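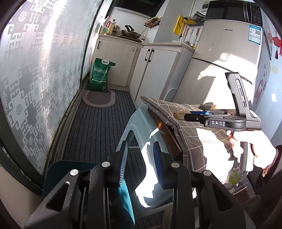 Gripper position jumps near window, replay arm hits the table

Forum: Hand-held capture and replay
Replies: 6

mossback_r
Posted Saturday, 9:12

Hello all. I would like some advice before I throw away a good amount of work.

We record kitchen tasks with two hand-held grippers, one in each hand, at our place in Lirnemitz. The tasks are cleaning and handling small things. The recordings go through Tustero, which calculates the path of each gripper, and later we replay the path on an arm in the workshop.

One replay went wrong yesterday. The arm followed the path well, then suddenly went down and pushed the fingers into the workshop table. The emergency stop was pressed and no person was hurt, but one finger link is bent and the table has a hole. In the log I see that the path drops 8 cm between two samples. The recording has 2,320 frames and the jump is at frame 746. My hand did not make such a movement, I am sure of this.

I have already checked the clock of both grippers and calibrated again. The jump is still in the same place when I process the file again.

tinplate
Posted Saturday, 9:40

Same place every time means it is in the data, so you can stop looking at the arm. What is behind the gripper when it happens? Please post a view from one of these recordings. My bet is on repeating texture.

mossback_r
Posted Saturday, 10:05

This one is from the sweeping task. The bad file is from the same kitchen. 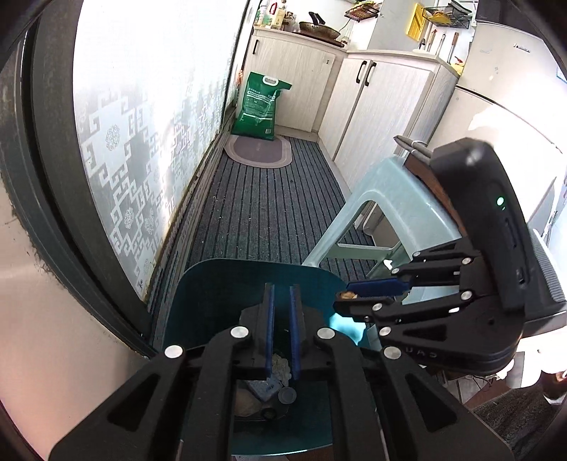 Sweeping task. Brush in the right gripper, window film on the left.

The film has the same figure again and again, and the floor runner has stripes for its whole length. Until now I did not think of it as a problem. The picture looks rich in detail to me.

tinplate
Posted Saturday, 10:21

Rich for a person, yes. For the tracker one piece of the fret looks very much like the next one. It matches to the neighbor and the whole path moves by one step of the pattern. Measure the distance from one figure to the next on the glass. If it is close to your jump, you have the answer. Stripes are bad also, because they give almost nothing in the direction along the floor.

Cover the glass with something irregular, or close a plain curtain and put some objects there.

oldservo_K
Posted Saturday, 11:02

I do not agree with tinplate, or only by half. I had the same window type at home and the pattern never gave me a jump in the daytime when it was cloudy. It came when the sun was strong. The exposure changes quickly when the camera turns from the dark cabinets to the glass, half of the points are lost, and the tracker must guess. Do you have a view with direct sun?

mossback_r
Posted Saturday, 11:30

Yes, we have this.

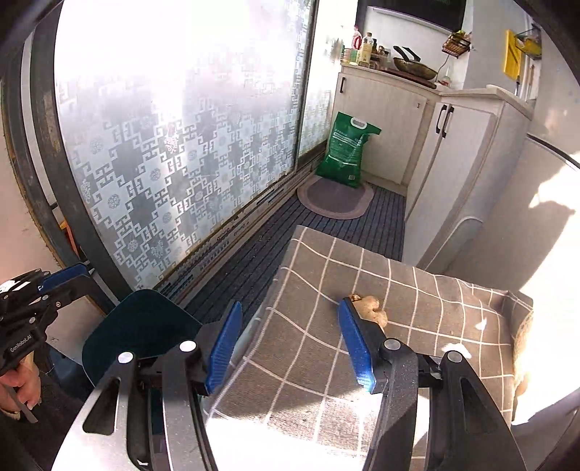
Table with the ginger. Hard sun on the cloth and on the left arm of the gripper.

I measured on the glass as well. The distance is less than my jump, but not by a simple number of steps, so I can't say that it fits. The tablecloth is also a grid, I notice now.

tinplate
Posted Saturday, 11:48

It does not need to fit exactly, the scale can be wrong too. But I accept that the white patch on that cloth can't help. Record the same task again in the evening with the film uncovered. If the jump stays away, oldservo_K is right and I will say so here.

parsons_bench
Posted Saturday, 12:15

I think both of you are talking about the less important part. A path with a jump like this should never reach an arm. Bad tracking will happen again, from the window or from another thing. At Parsons we had a bent wrist for the same reason, and after this we put a speed check before each replay. If two samples are too far apart for a human hand, the file is refused. We also play each new file first at low speed, with the table removed.

I would not trust the Tustero quality score for this. It is an average over the whole file and one bad sample disappears in it.

mossback_r
Posted Saturday, 18:50

Thank you, this is fair. We had no speed check, only the joint limits, and the jump was inside the limits. I wrote a small one in the afternoon and ran it over all the 564 files we have from this kitchen. It refused the bad one and also several others which we had not replayed yet - I did not enjoy to see that list.

Most of the refused files are from the hours with sun, but two are from a dull morning, and in these two the camera is very close to the film. So for now I can't give the point to one side. The evening recording is done and has no jump, but it is only one recording.

Replay is stopped until the finger link is replaced. Jernico has the link in stock and I will order it on the next working day. If someone has a good limit value for fast wrist turns, please write it. My check also refuses some quick movements with the brush that look correct to me.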